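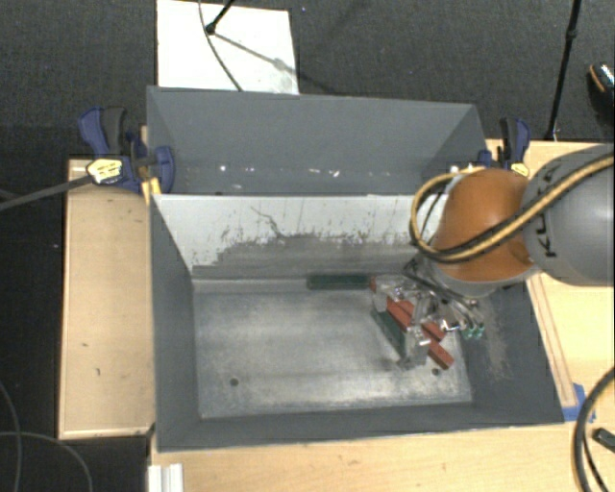

Bin picking trial: where we are and what changes on the packing side

The trial cell at Grimeck has now been running long enough to give a proper update, as several people on both shifts have asked what is going on with it and what it means for their jobs.

The job is simple to describe. Mixed blocks and bars go into a metal bin, and the arm has to pick them out one at a time. At present the bin is clamped to a wooden table so that we can shift it when the reach is wrong. A proper steel stand is on order from Price and should be here in January. Until then please don't lean on the table or move the clamps, even by a little, as the whole thing then has to be set up again.

The first target was 200 picks without anyone stepping in. We have not got there. The best run so far is 80. Most stops happen when two parts lie across each other, or when one ends up flat against a sloping side and the gripper can't get its fingers round it. Cultport, who wrote the picking software, have sent one update and are working on another.

What changes for people

Hand sorting from the bins is the job that gave us the most sore wrists and backs last year, and it is the first one the arm will take on. The 35 people who rotate through sorting will keep the same hours and the same rate. The rota will be redrawn so that each shift has one cell minder, who fills the bin, clears jams and checks what comes out. Everyone else on sorting moves to packing or to final check.

Some of you have said that minding the cell sounds dull, and that sorting at least gave you someone to talk to. That was raised at the last shift meeting and it is a fair point. The minder's turn will be two hours at most, then swap. If that still turns out too long we will look at it again after the first month.

Nobody will be put on the cell without training. The course takes a morning and covers starting and stopping, clearing a jam safely, and what to write in the log. Stuart Whitlock is running it and the sign-up sheet is outside the canteen. Agency staff can put their names down too.

A few things to remember in the meantime

Stop the arm before you put a hand in the bin, including when it looks parked.
Dust builds up on the floor of the bin. Brush it out at the end of each run.
Write down every stop, however short. The log is what Cultport work from.
Keep trolleys and pallets off the carpeted area behind the table.

The Gitano line is not part of this trial and there is no date for anything similar there. If that changes, the people on that line will be told first.

Questions to Stuart, or put a note in the box by the time clock.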